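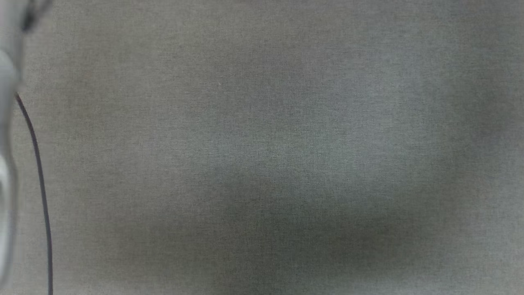

Open afternoon at the Fonddale kit laundry, Jistbridge

Fonddale washes, mends and folds sports kit for clubs and schools on both sides of the river. It opens to visitors once a year, in September, and I went along for the two o'clock tour. Entry was free and you signed in at the side door, next to the bicycle racks.

Sandrine Collet took our group round. She started with intake, where the bags are opened and each item is checked against the club's list. Fonddale has 108 clubs on its books at present and handles 660 pieces on a normal working day. Most of it is football and hockey kit, with netball picking up after half-term. Bags that arrive without a list go on a separate shelf and wait for a phone call.

The washing room was loud and we did not stay long. Reds are done apart from everything else. Sandrine said the trouble is the white trim that so many clubs have now, and she showed us a shirt from years ago where the trim had gone the colour of weak squash. They wash red and white pieces at a low temperature and take them out as soon as the drum stops. I asked about grass stains and was told they are treated by hand the evening before.

After that we moved on to sorting and folding, which I had come to see. The work is done on grey surfaces, and the colour is a good choice — red and white both show up clearly against it, including the thin stripes that tell one club's kit from another's. 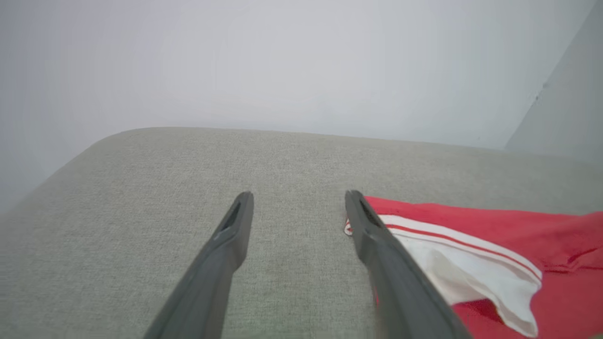

Red and white kit waiting to be folded, with two thin red stripes beside the white.

Séverine Carré runs this part of the building. She gave us a short talk on folding and then let people try. Her method is to find the ends first, hold the piece out, look at the trim and only then lay it flat. Striped bands should lie along each other when the fold is made. If they cross, you start again. Several of us started again.

The slippery fabrics were harder than I expected. They slide as you turn them and the hem creeps under. Cotton rugby shirts, which we tried next, stay where they are put but take up twice the room on the shelf.
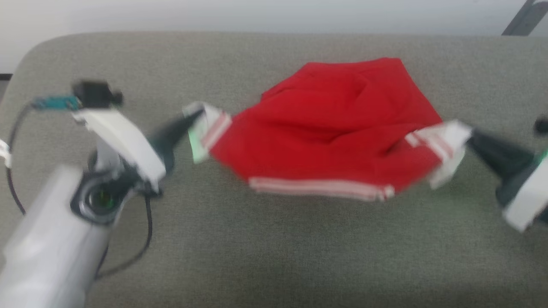 A red piece held out by its white ends, showing the striped hem.

Mending is upstairs and was closed for the afternoon, though there was a tray of finished repairs on the landing. The labels come from Bouvier and the shelf tickets are printed with a program called Wokus, which Séverine said was slow but never lost anything.

Tea was served in the old loading bay. The tour took a little over an hour, with plenty of time for questions. Wear flat shoes — the washing room floor has drainage channels. Parking is behind the building and was full by the time I left, so the bus to Jistbridge station may be the better choice. Next year's date will go up on the noticeboard by the side door.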